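Stone, Stock and the Shared Kitchen
18th August | By Béla Bakos

When the Giltau community kitchen reopened its doors in November, its members had already settled the question that most often divides such ventures, namely who is responsible for the bench at the end of a session. The answer took 18 months of discussion and fills 2 pages of the house agreement.

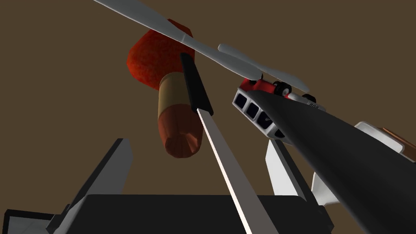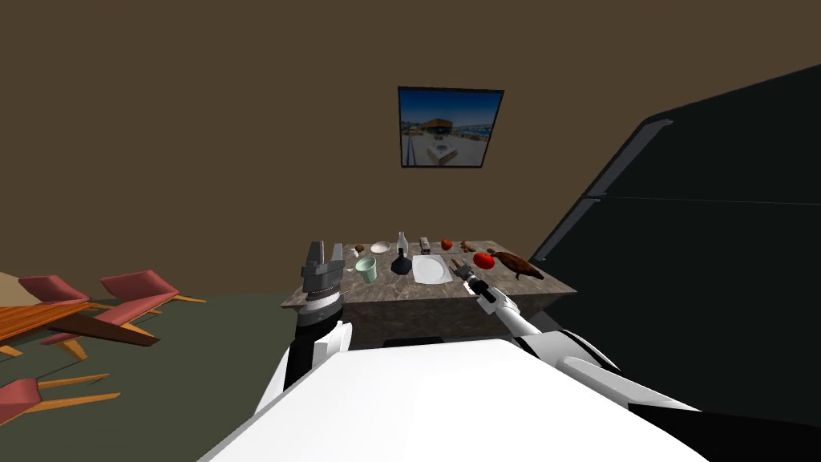

Shared kitchens occupy an unusual position in Australian food culture. They are licensed in the same manner as a small commercial premises, yet the people who use them are for the most part home cooks: makers of relish and chutney, bakers of a single kind of loaf, families preparing food for a wedding. The regulations were written with employers in mind and do not always suit a roster of neighbours.

At Giltau, the programme is overseen by Győző Kun, formerly of the catering firm Drukgate. Mr Kun holds that the physical arrangement of a kitchen determines the behaviour of those who work in it. Storage is assigned by task, and no member keeps a private shelf. Flour, sugar and oil are bought in common and charged by weight at the close of each quarter.

"People will forgive a dear bag of flour," Mr Kun observes. "They are slower to forgive a missing lid."

Membership is presently capped at 45 households. Each is entitled to nine sessions a year, with further bookings offered when the calendar allows. Demand is strongest before Christmas and again in late summer, when the stone fruit comes in and preserving pans are reserved well ahead.

The model has attracted interest elsewhere. El Ouafi, a bakery supplier with an established apprenticeship scheme, has placed trainees at Giltau for early morning work, paying the hourly rate set for outside organisations. A second kitchen is proposed at Drikum, where the former bowls clubhouse has been assessed as suitable subject to new drainage and an enlarged grease trap. Members there have asked that the house agreement be adopted with one amendment, permitting children over the age of nine to assist under supervision.

Costs at Drikum remain under review. The drainage quotation is expected before the lease is signed, and applications for founding membership will open once it has been received.

Contact the editorial office | Copyright, all rights reserved | Back to top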